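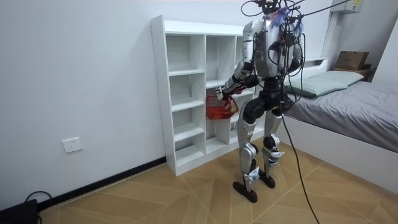

The little red basket, over by the white cubby shelf.

Welcome to the bedroom page! If you've been following along since July you'll know we have been working our way through the house on Prekholm one room at a time, and this small one with the white walls and the wood floor was the one I kept putting off (it had turned into the place where everything without a home ended up, as I suspect one room in every house does).

The cubby shelf is the heart of it now. We looked at a tall cabinet from De Graaf first and went back and forth over it for 2 weeks, but open cubbies won in the end, and I'm so glad they did. I like to see where things are without opening a door, and a shelf this simple doesn't crowd a room that hasn't got much space to give.

As for the basket, it's red plastic with a lattice pattern on the sides, small, rectangular, and with a handle, so it can go from cubby to cubby while you tidy. I walk in, fill it with whatever is out of place, and put each thing back as I go around. It takes me 5 minutes most evenings, and on a good day there's still time for tea!

Next up is the hallway, which has 4 coat hooks and far too many coats. I'll put those pictures on their own page once the paint from Zosach comes in and I've made up my mind about the color.

Page updated 29 January 2018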